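Bed sheet

A bed sheet is a flat piece of cloth that is put over a mattress, or between the mattress and the blanket. It protects the mattress from sweat and dust and is easier to wash than the bed itself. The word is also used for the loose covers that are laid over furniture in storage.
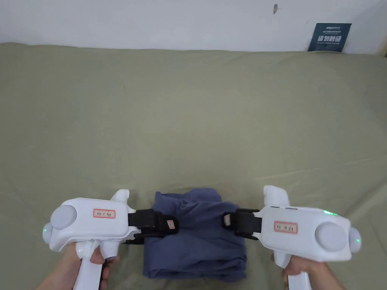 Sheets are sold in plain colors, stripes and prints. White was for a long time the usual choice in hotels, as it can be boiled and bleached. Darker and earthy shades, such as olive or khaki, became common in homes later. Cloth of one color shows its creases clearly, and in showrooms it is sometimes accompanied by a sign asking visitors not to touch, in Chinese 请勿触碰.

Thread count

Thread count is the number of threads in one square inch of cloth. Common cotton sheets have between 200 and 400, and a sheet of 300 is considered of good quality. Numbers above 600 are often reached by counting each ply of a twisted yarn separately. The textile teacher Inger Mogensen has criticized this practice in her handbook for weavers.

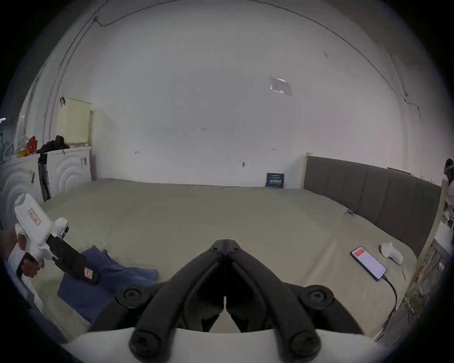 A pale sheet on a bed with an upholstered headboard.

Types

A flat sheet has hems on all sides and is tucked under the mattress by hand. A fitted sheet has elastic in the corners or along the whole edge.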